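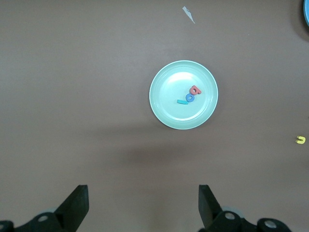

Kunedano 글자놀이방 놀잇감·탁자 안전 점검표 (의견 포함)

점검일: 13/10/2025
점검 장소: Codside 2층 글자놀이방
점검 대상: 폼 글자 조각, 놀이 접시, 탁자와 의자, 보관통, 바닥
표기: 양호 / 주의 / 조치

이번 달도 제가 돌았습니다. 9월 점검표는 칸이 너무 좁아서 뒷면까지 써 버렸는데, 이번에는 의견란을 넓혔더니 또 이만큼 길어졌네요. 급한 분은 "조치"라고 적힌 것만 찾아 읽으셔도 됩니다!

1. 폼 글자 조각

1-1. 찢어짐, 갈라짐, 뜯긴 자국
결과: 조치
보관통 바닥에 깔려 있던 k 하나가 다리 쪽이 반쯤 찢어져 있었어요. 손으로 살살 당기니까 그냥 툭 떨어지더라고요. 바로 뺐습니다. 접착제로 붙여 쓰자는 얘기가 전에도 나왔는데 저는 반대예요. 입에 넣는 아이가 있는 방이라 붙인 조각은 못 씁니다.

1-2. 이로 문 자국
결과: 주의
문 자국은 늘 얇은 글자에서 먼저 나와요. l 같은 짧은 막대 모양이 제일 인기(?)고, 그다음이 u 끝부분입니다. 살짝 눌린 정도는 두고, 표면이 패어서 손톱이 걸리면 빼는 걸로 했어요. 이번에는 i 하나가 손톱에 걸려서 뺐습니다.

1-3. 구멍 있는 글자
결과: 양호
o나 a처럼 가운데가 뚫린 글자는 구멍 가장자리를 손끝으로 한 바퀴 돌려 봅니다. 여기가 한번 갈라지면 금방 고리가 끊어지거든요. 구멍 안쪽에 밀가루 반죽이 끼어 있는 게 나왔는데 면봉으로 파내니 멀쩡했어요. 반죽 놀이랑 글자 놀이는 제발 따로 해 주세요 ㅠㅠ

1-4. 크기 (작은 부품 검사통)
결과: 조치
통에 쏙 들어가는 조각은 만 세 살 미만 시간에 꺼내지 않기로 한 거, 다들 기억하시죠? 숫자 세트에 딸려 온 쉼표랑 점이 그대로 들어갑니다. 지퍼백에 따로 담아 윗선반으로 올렸어요. 낱개로 보면 귀여운데 목에 걸리기 딱 좋은 크기라 저는 볼 때마다 식은땀이 납니다.

1-5. 냄새와 색 묻어남
결과: 양호
Trukonari에서 새로 들인 봉지는 처음 뜯었을 때 냄새가 꽤 났는데 창가에 널어 두었더니 이제는 코를 갖다 대도 모르겠어요. 물티슈로 문질러 봐도 색은 안 묻어납니다.

2. 놀이 접시

2-1. 테두리 이 빠짐, 금
결과: 양호
연한 민트색 접시랑 흰 접시 둘 다 테두리를 따라 손가락으로 훑어봤고 걸리는 데가 없었습니다. 테두리가 살짝 올라와 있어서 글자를 담아 두면 잘 안 굴러 나가요. 이 모양이 참 좋은데, 다음에 살 때도 이렇게 가운데가 얕고 납작한 걸로 골라 주세요.

2-2. 음식용과 구분
결과: 주의
저한테는 제일 신경 쓰이는 항목이에요. 글자 담는 접시가 간식 접시랑 비슷하게 생겼잖아요. 지난달에 싱크대 건조대에 섞여 있는 걸 보고 깜짝 놀랐습니다. 밑면에 유성펜으로 "놀이"라고 써 두었는데 설거지 몇 번이면 흐려져서, 이번에 방수 스티커로 바꿨어요. 한 장에 1,408원이라 좀 아깝긴 한데 그래도 붙일 건 붙여야죠.

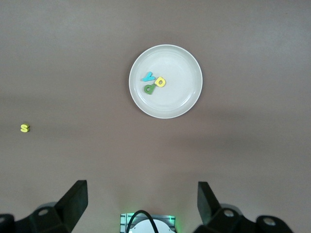
2-3. 접시 위 글자 정리 상태
결과: 주의
글자를 접시에 담아 두고 하는 놀이는 괜찮은데, 끝나고 나면 꼭 한 개씩 탁자에 남습니다. 노란 s는 접시 왼쪽으로 멀찍이 혼자 떨어져 있었고, 노란 u도 접시에서 한참 떨어진 자리에 있었어요. 가장자리 가까이 있는 조각은 팔꿈치에 한 번만 스쳐도 바닥행입니다. 놀이가 끝나면 탁자 가장자리부터 훑어 주세요. 가운데 접시는 눈에 잘 띄니까 나중에 치워도 돼요.

그리고 이건 안전 얘기는 아닌데, 폼 글자는 돌려 놓으면 뭐가 뭔지 저도 헷갈려요. v인지 y인지 한참 들여다봤다니까요? 아이가 다르게 읽어도 너무 바로 고쳐 주지 않으셨으면 합니다.

3. 탁자와 의자

3-1. 상판 표면
결과: 양호
무광 상판이라 물기가 남아도 눈에 잘 안 띄니까 손바닥으로 쓸어 보는 게 제일 빨라요. 끈적이는 곳 없음. 세정제는 뿌리고 바로 닦지 말고 설명서에 적힌 시간만큼 두었다가 닦아 주세요. 저도 급할 때는 바로 닦고 싶습니다만...

3-2. 모서리와 보호대
결과: 조치
문 쪽 모서리 보호대가 들떠 있었어요. 아이들이 손톱으로 뜯는 재미를 알아 버린 것 같습니다. 일단 새 양면테이프로 눌러 놓았고 Lau에 같은 두께로 주문해 달라고 적어 뒀어요.

3-3. 높이와 흔들림
결과: 양호
상판 높이 49cm, 지난번이랑 같아요. 한쪽 다리 나사가 조금 풀려 있던 건 그 자리에서 조였습니다. 육각 렌치는 서랍에 다시 넣어 두었으니 쓰신 분은 꼭 제자리에!

4. 보관통과 바닥

4-1. 보관통 뚜껑
결과: 양호
뚜껑 걸쇠 두 군데 다 잘 잠깁니다. 숨구멍도 안 막혔어요. 젖은 글자를 그대로 넣고 닫으면 밑에서부터 곰팡이가 올라오니까 씻은 날은 뚜껑을 열어 놓고 퇴근해 주세요.

4-2. 선반
결과: 주의
벽 선반 맨 위칸 높이가 180cm인데 거기에 제일 큰 통이 올라가 있더라고요. 누가 올렸는지는 안 물어보겠습니다. 내렸어요. 윗칸은 가벼운 것만, 지퍼백이나 종이류 정도로 부탁드려요.

4-3. 바닥 미끄럼
결과: 주의
매트 밑을 들춰 보니 폼 글자가 또 나왔습니다. 맨바닥에서 밟으면 쭉 미끄러져요, 제가 해 봐서 압니다. 매트는 청소하는 날마다 끝까지 걷어 주시고, 나온 글자는 씻어서 말린 다음 통에 넣어 주세요.

다음 점검 때까지 할 일
- 찢어진 k, 패인 i 대체품 신청 (신청서 번호 553, 제가 올려 놨어요)
- 모서리 보호대 도착하면 교체
- 방수 스티커가 설거지를 버티는지 확인
- 쉼표랑 점 지퍼백은 계속 윗선반에 두기

빠진 게 보이면 이 밑에 그냥 적어 주세요. 연필로 적으면 흐려서 안 보이니 볼펜으로요.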